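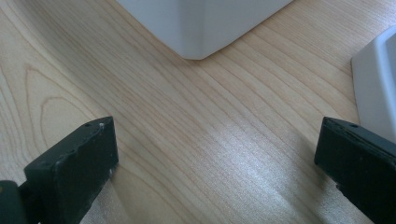 Black gripper fingers, wide open, with nothing between them.

What does a robot really cost?

Ads for robot helpers make shopping sound easy. Pick one, plug it in, done! Be careful. The Bulum gripper costs $957, and that is only the start.
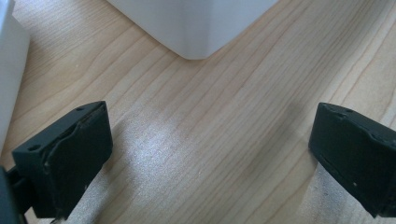 A budget is a plan for your money, and a good one has room for boring stuff. Parts that touch things all day get scuffed. Look at the dark fingers over the table: the left one has worn spots near its edges. Will the seller send new pads? For how long? Istex charges $16 a pad. Now add cables, a table and repairs, and one Bulum could cost you over $1637.

Ask what job it will do, too. The Blackwood school club wanted a gripper to put away blocks. Kids can do that for free.
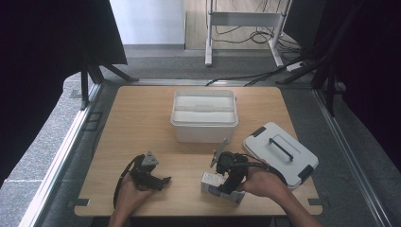
Two grippers at a table with a white storage box. One has its jaws around a small block.

Before you believe an ad, ask to see the robot do your job, with your stuff. Then ask to see it again in October.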